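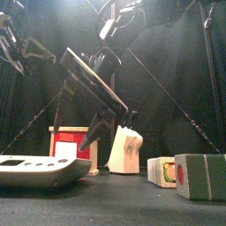 Gripper finger above a red box, with a cream-colored foam block near it.

Undov Coalition Tracker, annual edition
Sold by Harneck
Updated 18/10/2018

Coalition governments break up in public and get repaired in private, and most of the software sold to follow them is built on the public part. Harneck's Undov is a desktop program for people who have to read party politics for a living: newsroom researchers, embassy staff, trade groups. It keeps the coalition agreement, the party statements and the roll-call votes in one searchable place, and it flags where a partner has drifted from what it signed.

It will not tell you when a government is going to fall. Several rival packages say they can. We have read their brochures and we would like to see their misses.

What you get
Signed coalition texts for 30 national and regional governments
Party statements in the original language, with English summaries
Roll-call votes where the parliament publishes them
Up to 7 user seats per license
Export to plain text and spreadsheet

What you don't get
Polling. There is plenty of it already, and a lot of it is stale by the time a party leader reads it out.
A "stability score." An early version had one, from 0 to 40. Customers quoted it in print as if it meant something, so it came out.
Leaks and unnamed sources.

About the drift flag
The flag compares wording. If a junior partner signed up to "shared border rules" and its leader now talks about "national border rules," the program marks both passages and gives the dates. Whether that is a real split or a speech for the home crowd before a state election is your call. Sunil Kumarasinghe, who edits the border and asylum texts, puts most flags in the second group.

Summaries are written by hand, and they run late when parliaments are busy. Expect a backlog in December, when the budget votes pile up.

Add-ons
Tuhumury pack: regional parliaments, 35 extra sources. Coverage of the smaller ones is thin. Look at the source list before you order.
Lorusov reader: shows two versions of a party program side by side. Scanned documents from before the parties went digital come through badly.

Licensing
One year, paid up front, no automatic renewal. Student licenses leave out the export tool. Trial copies carry the full archive but no updates.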